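# About Fontana

We teach robot arms to take computers apart and put them back together, and we do it by showing them, again and again, until there are enough good examples for a learning system to pick up the knack. If you have ever fiddled with a stick of memory that would not click home, you already know most of why this is interesting!

Fontana started in April, in a borrowed room at Morex with one arm and a pile of retired desktop machines. There are five of us now. Édgar Guzmán runs the day-to-day collecting and can tell a good attempt from a poor one by the sound of it. The rest of us share the driving, the checking and the sweeping up of tiny screws.

## What we collect

An example, for us, is one complete go at one job by a person steering the arm. Take out the processor. Fit the hard drive. Put a card back in its slot. We record what the cameras see, where the arm is, how far the fingers are open, and a short sentence saying what the job was. A task counts as covered when we have 50 clean goes at it, from different starting positions and by more than one driver. We keep the clumsy ones too – a driver who misses a slot, backs off and lines up again has given the system something very useful to learn from.

The task list stands at 28 and grows whenever somebody opens a case we haven't met before. Our largest set so far, named Vumar after the first program we wrote to sort it, holds 301 examples of work on desktop towers. We are very fond of it.

## How a session goes

One person drives, one person resets. The resetter puts the parts back in the holder, shifts things a little and calls out the next job. After an hour they swap, as tired hands make jerky recordings. We watch every example back the same day, while we can still remember what the driver was trying to do.

We print our own parts holders, and have thrown away more of them than we'd like to admit. The current one has a place for a drive, a place for a processor and a long groove for memory, and it has made resetting so much quicker that Édgar wants to frame the first good print.

Work on an open tower, from beside the bench and from the wrist:
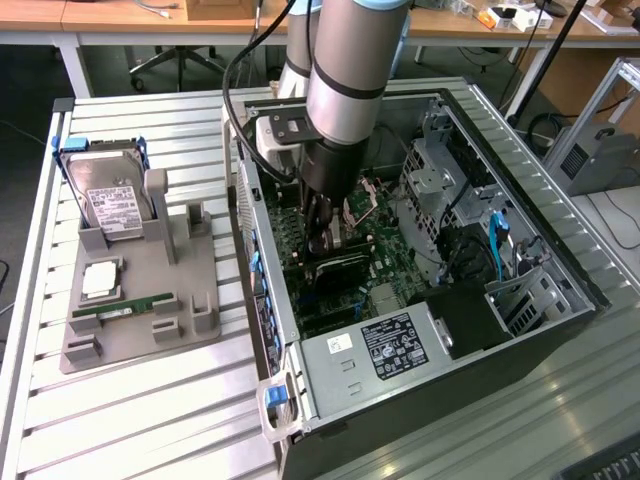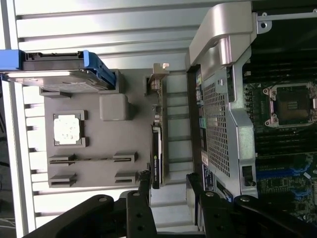
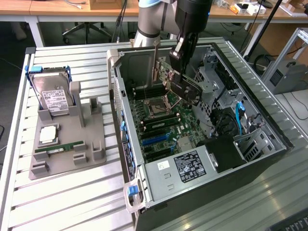

Our partners at Fluvico train on what we gather and send us a list of the jobs their system still gets wrong, which then become our jobs for the next fortnight. It is a lovely loop to be part of. Last month the list was nearly all memory modules, and we got very good at memory modules.

We like visitors, and we like people who want to have a go at driving. No experience is needed, and some of our steadiest drivers came from sewing and model railways. If you have old desktop towers going spare (working or not, any make, missing screws are fine), we would be delighted to take them off your hands. Ring the bell marked Morex and ask for Fontana.

Page last updated November 21, 2018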